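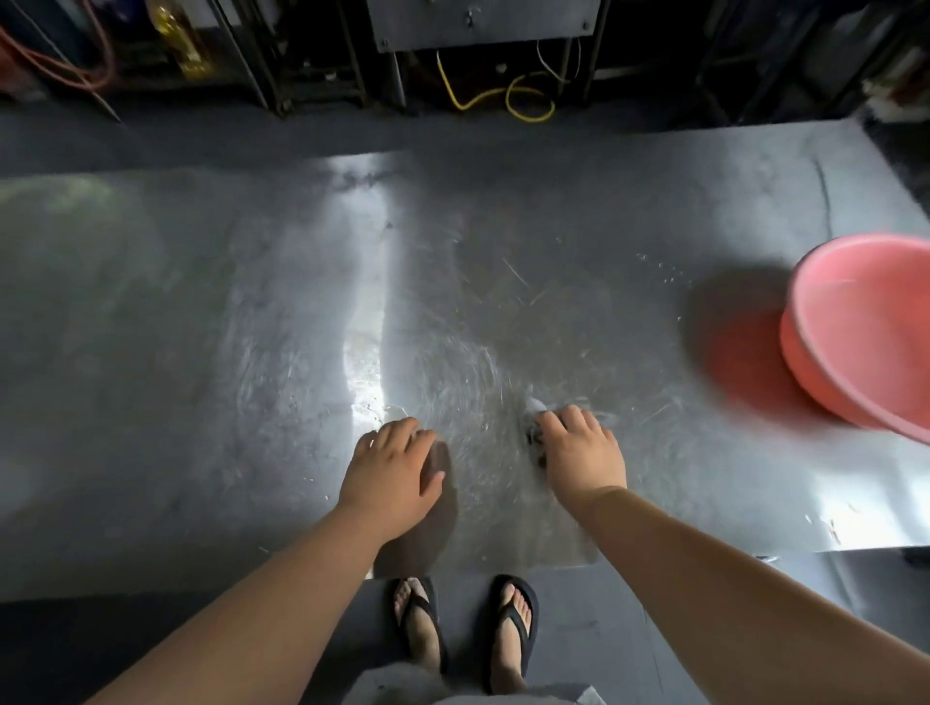
The table gets its wipe, with the pink basins still stacked at one end.

Search this site Enter keywords Go

Jan 25, 2023
By Ffion Landeg

My first paid job was in the kitchen of the Foulkes dining hall in Drilbridge, and I was 46 before I understood that it was also the best one I ever had. I say this having done a good many others since, several of them with a chair and a door. What I loved was the end of the shift, when the cooking was over and there was a long steel table to be got clean, and I would like to spend a little of your Wednesday sticking up for that part of the work, which hardly anyone does.

People write beautifully about cooking. They write about bread and knives and their grandmother's soup, and I read all of it, usually in bed, usually hungry. But I have a shelf of 60 cookbooks at home and I went through them in November, when the rain had me indoors, looking for a decent page on wiping down. Two of them mention it. One says "clean as you go" and leaves it there, as if you'd know.

Well, you don't know, or I didn't. Carys Phillips had to show me. She put one hand flat on the steel and worked the cloth with the other, leaning into it, and told me the flat hand was there to feel for grit, and that I should believe my palm over my eyes. Steel is a terrible fibber. It catches the light and looks finished when there are crumbs all along the front edge, and then you set a clean plate down on it and have to wash the plate again. I still wipe my own little counter her way, and I still find things.

I'm fond of how a steel table ages, too. A new one is rather cold company. Give it some years and it gets that cloudy look, all scratches and swirls going every which way, and I can't see those as damage. My brother-in-law, who has just put in a kitchen in Skastano with a surface you aren't supposed to set a warm pan on, thinks I'm being sentimental, and he may well be right.

Then there is the matter of the backs of plates, on which I hold strong opinions.

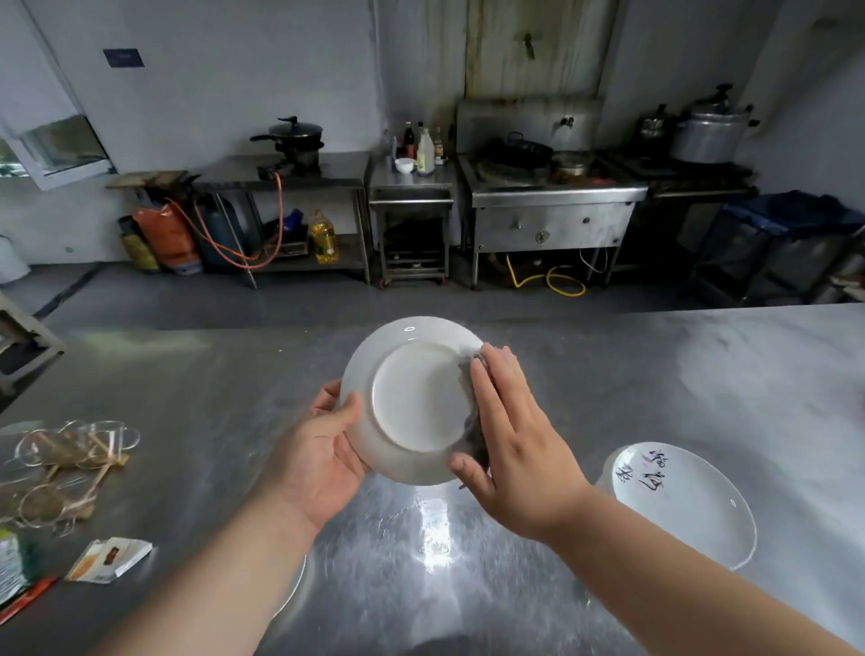 Doing the underside, with the foot ring facing up.

Most home washers (I include my own dear family) do the face of a plate and call it done. But plates live in stacks! Whatever is on the bottom of one goes straight onto the face of the next, and that little raised ring is just the place for grease to settle in. Turn the plate over, hold it by the rim, press the sponge flat and go all the way out to the edge. It takes a few seconds, and I'd sooner eat off a chipped plate with a clean back than a lovely one that sticks to its neighbor.

Gwilym Trevor, who ran the Foulkes kitchen in my day, used to lift a plate off the pile and run his thumb around the ring without a word. If it squeaked he put it back. I have done the same in restaurants since, I'm afraid, and been caught at it.

So that is my case, such as it is. If you have a young person at home who is learning to cook, teach them the onions and the eggs by all means, and then hand them the cloth and stay in the room for a while. Mine is soaking in the sink as I write, and I had better go and wring it out.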